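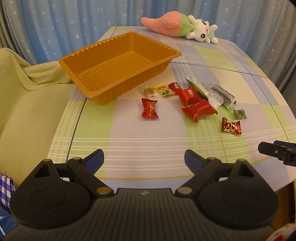
Lollies, orange tray, gripper open. Second gripper just in shot on the right.

I've been putting off writing up the gripper maintenance because I wanted the numbers to settle first. They haven't, so you're getting it anyway.

The pitch from Pritico was that a hand-held gripper needs next to no looking after. You squeeze, it closes, you put things in a tray. Fine. Ours started dropping the twist-wrapped lollies well before anyone at Ukgate thought it should, and the advice that came back was to recalibrate. I've been told to recalibrate a lot of things in my life, including a dishwasher.

So I went through it joint by joint. The pivots had picked up play, the left more than the right. The manual says check them every 3,000 cycles. Imtiaz keeps the log and had us at 3,541, which I'll wear, but I don't believe that figure in the manual was ever tested on anything. It's too round.

What I do now, for whoever inherits this:

Wipe the pads with a barely damp cloth. No solvent, whatever the forum says.
Open the fingers all the way and wiggle each one sideways. Feel for the click.
Nip up the pivot screws a little at a time, same amount both sides.
Close on a flat packet, then a twist lolly, then a small hard one.

Mitali reckons the shiny wrappers are the real trouble and the pivots are a red herring. She may be right. I did 23 picks after tightening and lost 3, all shiny. Before that I wasn't keeping track of wrappers, so there's nothing to compare it with – my fault.

I'm also not sold on the grey thread compound Orkcombe sells for these screws. It costs a fortune and smells exactly like the stuff in my shed.

Next job is swapping the pads over, left for right, and seeing whether the slipping follows them. Wichai has the small hex key. Wichai, bring back the small hex key.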